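Bedroom Robot Project — Final Report
Home Robotics Elective, Drellenura Technical College

What I wanted to build

My project is called Flernum, and it's a robot that is supposed to learn how to tidy a bed. It doesn't make the whole bed (I gave up on that idea in the first week!), it just takes whatever cloth is lying on top and moves it somewhere sensible. I picked it because my room is the only place I could leave things set up overnight, and because cloth is a really fun problem. A block stays a block, but a blanket is a new shape every time you touch it.

Most of the build happened at home, and the bigger parts got cut at the Caldeira workshop, where students can use the saws until 9 in the evening. I went there way more often than I had planned.

The base and the arms

The base is a square of thick plywood on four wheels, with a metal post in the middle that carries both arms. I built it too narrow at first and it leaned badly whenever an arm reached out over the mattress, so I added 18 pounds of weight down low and moved the battery to the back. That fixed the lean but made it a pain to get up the stairs. My arms hurt for two days.

The motors came as a used set, and one of the elbow joints had a loose gear. I shimmed it with a strip cut from a soda can, and it has held up fine — I still check it before every session.

Software

I used a free control program called Wuker, which reads the camera and sends positions to the motors. It took me most of October to get the timing right. The camera was sending pictures faster than my old laptop could handle, so the arms were always reacting to something that had already moved. Dropping the picture size helped a lot.

For the learning part I collected 200 short runs on the bed, each one no longer than 60 seconds. Before each run I tossed the cloth down a different way. I was pretty lazy about this in the beginning and kept dropping it in the same spot, and later on I had to throw out a bunch of runs and do them over.

The work area is the green fitted sheet, with the bluish-gray cloth at the near side. The red 1.23 and the two little arrows are written right on the white wall behind the bed.

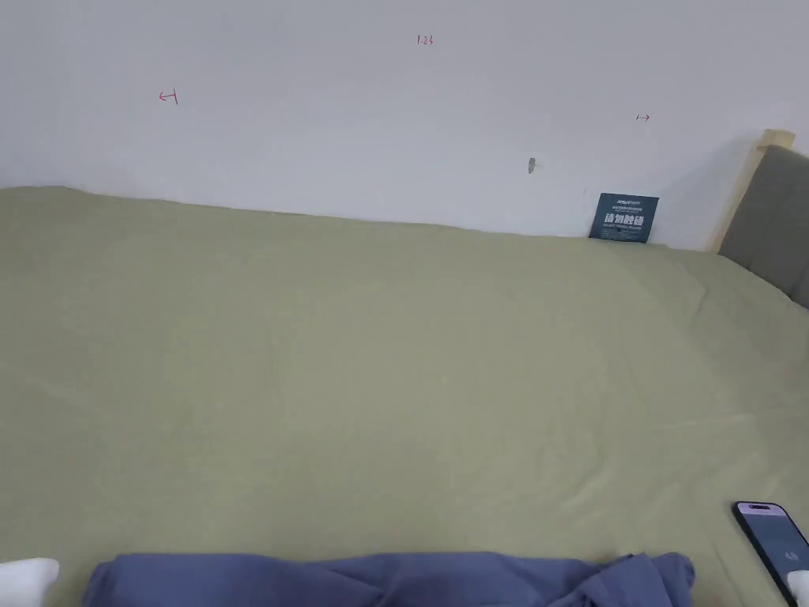 What went wrong

Folds were the big one. When the cloth was flat the robot could find an edge, but a twisted bunch confused it completely, and it would grab the middle and drag the whole thing sideways. Wrinkles in the sheet caused trouble too, so I started pulling it tight before each session.

Lighting was the other headache. Runs I did in the afternoon looked so different from the evening ones that I ended up closing the blinds and using the ceiling light for everything.

What I'd do next

I want softer fingertips first, then a second camera looking from the side so it can tell how high a fold is standing. I'd also like to swap the laptop for something newer, and the wheels need proper brakes before I let anyone else drive it.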